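Riltadthorpe Packing and Sorting Group
Minutes of the January meeting, opened 10.00

1. Paper bags as open trays
The meeting reviewed the use of brown paper bags with the top rolled down, in place of rigid trays. The rolled rim keeps the sides low enough to reach the bottom panel from above. Black tape is applied over the rim at intervals.

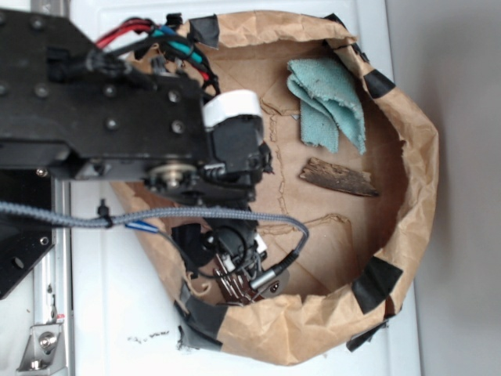

Yến Võ

Minutes of the previous meeting were agreed with one correction: the stock of bags is 149, not 100. Thắng Từ asked whether the tape should go on before or after rolling. Agreed: after, and pressed down on both faces of the rim.

2. Contents
The cloth is to be folded and placed to one side of the bottom panel. The piece of bark goes beside it and not under it - loose fragments work into frayed edges and are slow to pick out.

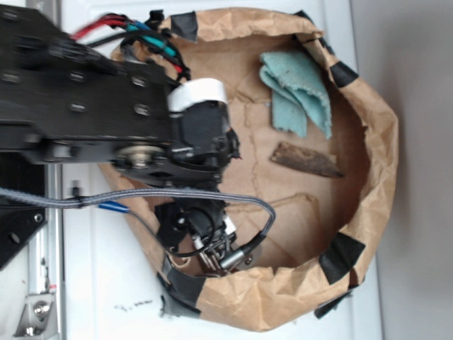
Item 2: teal cloth, folded, with the dark brown piece below it.

Thắng Từ proposed trimming the cloth. Not agreed. The Itard sheet lists it untrimmed and the sheet stands until revised.

3. Rim and tape
Tape on crumpled paper does not lie flat. One piece at the lower left of the rim is partly peeling away. Pieces that lift are to be replaced, not pressed back. The Daza roll will be used up first, then the Zondine. Cut length to be 30 mm wherever the rim allows.

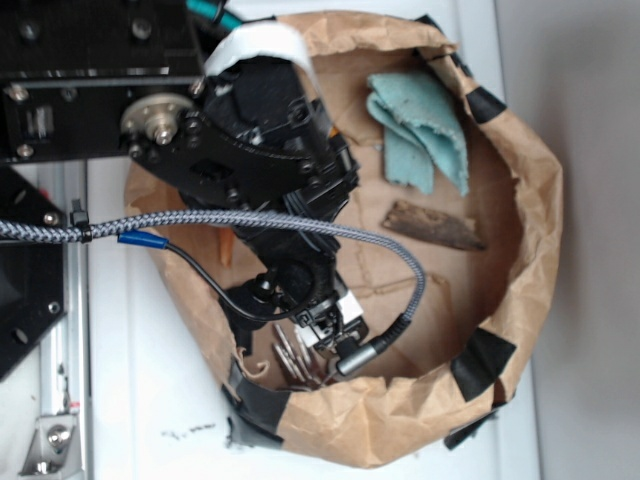
4. Small metal items
Keys were discussed separately. A silver key has a rounded bow and a narrow blade, and the blade tends to catch in the fold lines of the bottom panel. Keys are to be lifted by the bow. Thắng Từ to write this into the Itard sheet.
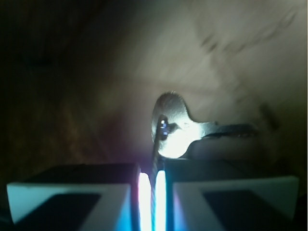

5. Actions
Yến Võ - order tape, 3 rolls.
Thắng Từ - revise the sheet; wipe down the white tabletop at close of each session.

Closed 11.15.

Shares: 3
Comments (2)

Thắng Từ: Item 3, the cut length should read as a minimum.

Yến Võ: Noted, will amend.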